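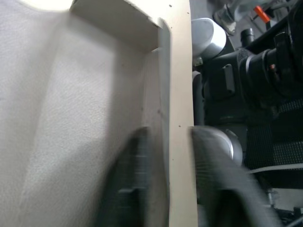

Cream board and ledge beside an off-white surface with a pebbled grain.

About Nestport

Nestport makes cream-colored shelving and storage boards for small rooms. We work out of one building in Cambridge, with the saws at the back and the packing tables by the street door. There are 8 of us on the floor most days, and a second shift in November when the orders for the new year start coming in.

What we make

Our main line is called Lepik. It is a set of uprights, ledges and back panels that join at right angles, sold flat, with all the fittings in one bag. The uprights come in two heights and one finish, a matte cream we have kept since the first batch. People often add to a set years later, and a new board has to match the old one well enough to stand next to it.

Gumel is the smaller line: a low bench and a side cabinet that fit under a window or next to a chair. The bench holds up to 100 kilograms. Both pieces use the same ledge joint as Lepik, so the parts can be mixed.

How we work

Boards are cut, edged and drilled here. Each one is checked by hand along the edges before it is wrapped — edges are where most complaints used to come from. A board with a chip goes to the seconds rack and is sold from the door at a lower price. We do not ship seconds.

A Lepik set takes one person about 79 minutes to put together. The instructions are printed, and we also keep the older versions on file for anyone who has lost theirs. Spare fittings are free for 6 years from the date on the receipt.

Visiting

The showroom is two rooms on the ground floor, open Tuesday through Saturday. Both lines are set up with ordinary furniture around them. Bring your wall measurements, and the height of any baseboard. Pickup orders are held for two weeks — please call first if you need longer.

Prices on this site were last updated 3 January 2024.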